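Print this page | E-mail this page

Unit 2: Measuring Sunlight and Wind
Course notes, February
Instructor: Simone Rezende

Reading before class: the Pirken chapter on radiation instruments. Skip the section on calibration history.

1. What we mean by solar radiation

Sunlight reaches the ground in two ways. Direct radiation comes in a straight line from the sun. Diffuse radiation has been scattered by air, dust and clouds before it arrives. The two together, measured on a flat surface, are called global radiation. The unit is watts per square meter.

A pyranometer measures global radiation. It has a black surface under a glass dome. The surface warms up in the sun, and the temperature difference between it and a reference point produces a small voltage. A pyrheliometer measures only the direct part. It is a narrow tube that has to be kept pointed at the sun, so it sits on a tracker.

To get diffuse radiation alone, shade a pyranometer with a ball or a ring. A ring also blocks part of the sky, so its readings need a correction.
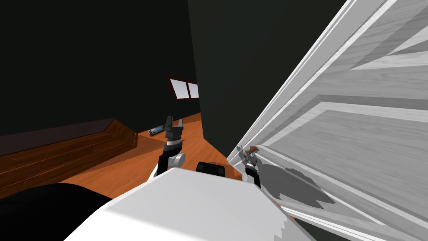

Robot arm at a door handle, computer rendering.

2. Wind

The cup anemometer is still the standard instrument in many networks. The cups turn faster as the wind gets stronger, and the turns are converted to a speed. Cups speed up quickly in a gust and slow down more slowly afterward, so the average can come out a little high. This is called overspeeding.

Standard height is 10 meters over open ground. If your mast is shorter, write the height down with every record.

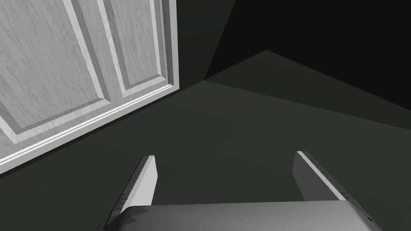

Gripper with fingers open, white paneled door at left. Rendered view.

3. Worked example

The Grundik station is 138 meters above sea level. On the day in our data set, the hourly global radiation values, in watt-hours per square meter, add up to 2,590. Divide by 1,000 to get 2.59 kilowatt-hours per square meter. The Flenard station recorded 2,000 for the same day, or 2.00 kilowatt-hours. The difference is 0.59. Check the cloud notes for both stations before you say anything about the instruments.
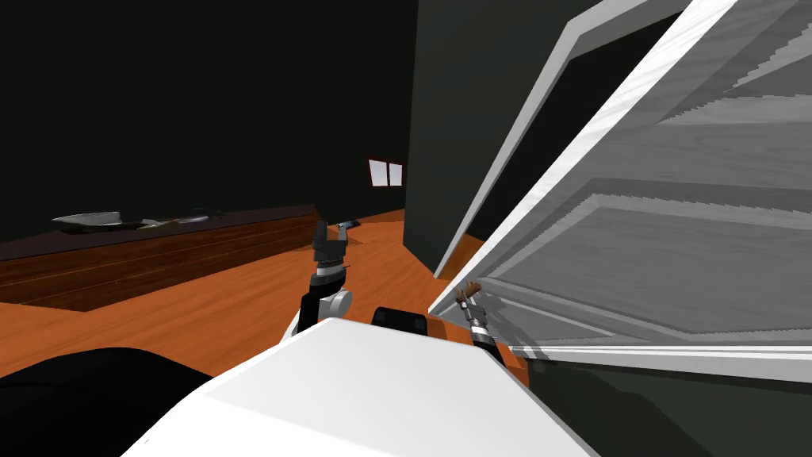
4. Homework

Do problems 3 to 6 in Peeters. For problem 5, use the hourly table and show your units on every line. Hand in the plot on paper. Late work goes in the box outside the lab.

Related items
Unit 1: Pressure and the Barometer
Unit 3: Ozone in the Upper Air
Reading a Station Log
Table of Units and Symbols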